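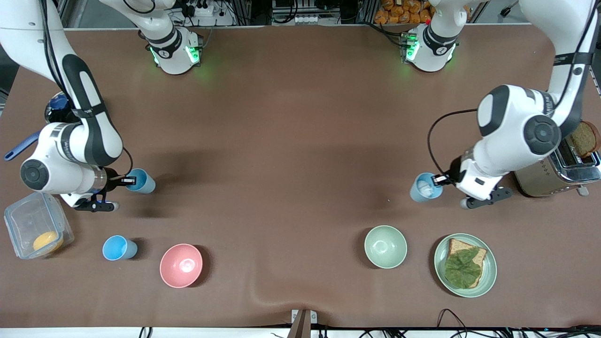

Progress report: Skirnow shelf speakers
May 20, 2001

Hi all, quick catch-up on where your money went this spring. The Skirnow prototypes are finally making music, and I'm pretty happy with them! We built 6 pairs in the Cudar shop and I've had one running in my living room every evening (my neighbors have been very patient).

The big change is the crossover. The first version made voices sound thin, so I swapped two parts and moved the port to the back. Bass is fuller now, though the cabinet still buzzes a little on loud organ music. I want more bracing in there before we order anything in bulk.

Costs: parts come to $331 a pair, more than I told you last time. Most of that is the tweeter from Golum, who raised their price in March. Mohammed makes one that costs $25 less per pair and I have 2 samples on the bench. First listen was good, a bit bright with cymbals.

Still to do: pick the tweeter, fix the buzz, choose a finish (I like the walnut, but I could be talked out of it). If the bracing works I'd like to have the final version ready in September. I'll need your OK on the tweeter before I place the order.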